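STEVPORT – The Nullska Winter Motor Show opens in November at Hou Hall in Stevport, with three days of vintage rally cars, custom trucks and motorcycles under one roof.

The show moves indoors for the first time after years on the harbor lot. Organizers say the hall gives exhibitors more floor space and lets visitors look at the vehicles without standing in the rain.

"People kept asking us for a cold-weather date," said Folke Skjelbred, show director for Nullska. "The hall came open, and we took it."

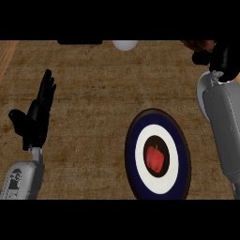 Exhibitors may enter vehicles in 16 classes, including prewar sedans, rally cars, pickups, vans and unrestored originals. Entry is open to private owners and clubs. Cars must arrive with no more than a quarter tank of fuel and with the battery disconnected once parked. Move-in begins at 1 p.m. the day before opening, through the loading doors on the north side of the hall.

The main feature is a display of cars that ran the old Stevport hill climb. Several are coming from private garages and have not been shown in public before. Two will be started outside the hall each day at noon, weather permitting.

Boteck, the presenting sponsor, will give a $1000 prize to the best vehicle restored at home. Judges will look at bodywork, interior, engine bay and the owner's written record of the work. Receipts are not required. Professional shops may show their cars but cannot enter this class.
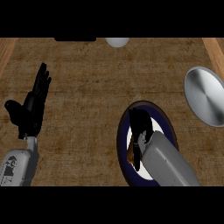 A separate area at the back of the hall is set aside for interiors and trim. Upholsterers, gauge repairers and wood finishers will work at open benches and answer questions from owners. One session covers old wooden truck beds and station wagon panels, where years of use can leave the surface much like that brown tabletop, with its darker smudges, faint streaks and worn grain. Visitors can bring one small part for advice, as long as it can be carried by hand.

"A lot of owners do the engine first and then get stuck on the inside of the car," said Borghild Tveit, who is running the trim area. "Bring the part. We can usually tell you where to start."

Doors open at 10 a.m. and close at 6 p.m. each day. Tickets will be sold at the door and at the Nullska office in Stevport. Children under 12 get in free with an adult. Parking is on the east lot, and overflow parking will be at the ferry landing.

Entry forms are available at the Nullska office. Vendors who want table space should ask for the separate vendor form.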